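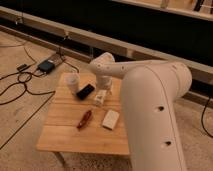 Kondach arm package from Grovden – is the support plan worth it for a small workshop?

Posted by Iqra Naqvi, 7 August 2025
Filed under: Robot arms, Buying and hiring

We run evening classes for adults in a shared workshop and we have a Kondach arm on trial from Grovden until the end of the month. I need to decide whether to buy it, and if so whether to take the support plan with it. I've read the brochure and the older threads on here but most of them are about the previous version of the software.

What we want it for is simple. Small everyday things are laid out on a low table, and the arm picks one up and puts it somewhere else. A cup, a pen, a white block, that sort of thing. The students write the instructions and see how far they get in an evening. There is no production work and nothing has to be done at speed. If it takes a minute to move a pen, that's fine by us.

The price I've been given is £2000 for the arm, the gripper and a licence for the teaching software, and then £668 a year for support. Support means phone help during office hours, software updates and a loan arm if ours has to go back. Without the plan you still get the one-year guarantee but updates are charged for separately, and the sales person couldn't tell me how much.

How the trial has gone so far:

Setting up took most of a Saturday. The arm itself was quick. The slow part was the calibration, which wants you to touch the gripper to a set of points on the table and gives you an error if you are a few millimetres out. The error is always the same one, so you can't tell which point it didn't like.

The cup is picked up well if the students bring the gripper straight down. If they come in from the side it gets knocked over.

The pen is poor. If it lies at an angle to the table edge, the software's automatic grip comes in square to the table and closes across it badly. We can get round this by setting the wrist angle by hand, but beginners find that hard.

The white block is fine.

Anything black and shiny is a nuisance. The built-in detection either misses it or draws the outline too small. I have tried it with the lights up and the lights down.

My questions, then. Is the pen problem something we are doing wrong, or is that how it is? Does the support plan give you real help with that kind of thing or only with faults? And has anyone bought without the plan and regretted it? We have 22 students across the two groups and I'd like to have an answer before the autumn enrolment opens.

Sérgio Matos

We have had ours since April and we did take the plan. I'll go through your points in the order you put them.

The calibration error is known. It will complain about the whole set if only one point is wrong. What worked for us was to do the points in pairs, opposite corners first, and save after each pair. The manual tells you to do them round the edge in one go and only save at the end. If your table is made of planks, don't put a calibration point on a seam between two boards. The tip can settle lower there and the height comes out different. Put a bit of tape down in the middle of a board and use that.

Also check that the table doesn't move. Ours was a small wooden one on thin legs and people kept nudging it with their knees. In the end we marked the leg positions on the floor, and now we look at the marks before we start. If the table has shifted there is no point looking for a fault in the software.

On the pen, it is partly the settings. By default the automatic grip lines up with the table and ignores which way the object is pointing. There is a setting called Follow object, under Grip and then More, and it is switched off when you get the arm. Switch it on and the wrist will turn to match a long thin object. It isn't perfect. It gets muddled with anything nearly square, so I'd leave it off for the block and have the students turn it on in the step before the pen.

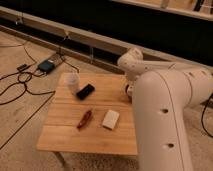 The other thing I would do is have the gripper wait just above the table at the back corner between moves. The software calls this the rest position and the one it comes with is too high and too far out, so every move starts with a long swing. Bringing it in made the lessons go much faster. Leave a clear gap between it and whatever is nearest, though. If you park it right beside your phone you will have the detection trying to draw one outline round the pair of them.

For black shiny things I have no real answer. A phone with the screen facing up is about the worst thing you can give it. It picks up the reflection from the ceiling lights and treats that as the object. Turning the phone over helps if the back is matt. We put a strip of paper tape across ours and it was found every time after that, but I know that's cheating a bit if the point of the lesson is the detection. A clear or cloudy plastic cup can give the same sort of trouble, depending on the light. If yours is being found reliably then count yourself lucky and don't change the lamps.

Now the plan. In four months I have rung them five times. Three of those calls were useful. One was about the rest position, one was about a licence that had stopped working after an update, and one was about the gripper not closing fully, for which they sent out a new set of finger pads without charging us. On the other two I was told to read the manual. They will help with settings if you can say clearly what you expected and what happened. They won't look at your students' programs.

Would I pay for it again? For the first year, yes. After that I doubt it. By then you will have met most of the problems, and £668 is a third of what the arm cost. Ask Grovden if you can take one year and then stop. They let us do it, but we had to ask, as it isn't on the order form.

Haiyan Lei

Bought ours without the plan. No regrets so far. Never rung them.

Paid for one update, it was £101, and all we noticed afterwards was that the menus had moved. I'd wait and see what breaks first.

Morena Guerra

I would look at what else is out there before buying anything. We tried the Kondach for two weeks and then hired an Emesmont for a term, so I can compare them a little, though it was with younger students than yours.

The Kondach is the nicer arm to be near. It moves smoothly, it stops when you push against it and there are no sharp corners. We never had anyone get a finger pinched. Its software is easier for someone who has never written a program. You drag the steps into a list and press go.

The Emesmont has better detection. It found dark objects on a pale table without any fuss and it turned the wrist to suit a pen from the start, with no setting to look for. Against that, it is noisier, the cable from the base is short, and the teaching software crashed on us at least once a lesson. We lost students' work twice. Hire was by the term and they wouldn't sell us one outright.

Two things about the Kondach that I don't think have been mentioned. First, think about where the cables and the power adapter will live. We left ours on the floor beside the table and spent a lot of time telling people to mind where they stepped. With a class in the room I'd want the adapter up off the floor or along a wall, and the lead isn't really long enough for that. Grovden do sell a longer one. Ask them to put it in with the order, you may not have to pay for it.

Second, the licence. Check how many computers it covers. Ours allowed two at a time, and with a full group that meant most people were watching. You can write programs on an unlicensed machine but you can't run them on the arm until you move the file across. We did that with memory sticks and it was slow going. I don't know if the newer version has changed this.

As for Sérgio's tip about Follow object, I agree, and I'd add that it works better if you lower the approach speed as well. At full speed our gripper was sometimes still turning when it got down to the pen, and it pushed the pen along the table.

Iqra Naqvi

Thank you all. Follow object was switched off, as Sérgio said. I've turned it on and slowed the approach and we have had the red pen picked up at an angle several times this evening, which we hadn't managed before. I redid the calibration in pairs too and it went through on the second try.

The phone is still a problem and I may simply swap it for something duller for the beginners' group and keep it for the others.

Morena, I've checked and our licence says three computers. I'm going to ask Grovden about a fourth, the longer lead, and taking the plan for one year only. I'll post what they say.

Sérgio Matos

Good. When you ask about the one year, get it written on the quote. Ours was only agreed over the phone to start with and the renewal letter came anyway.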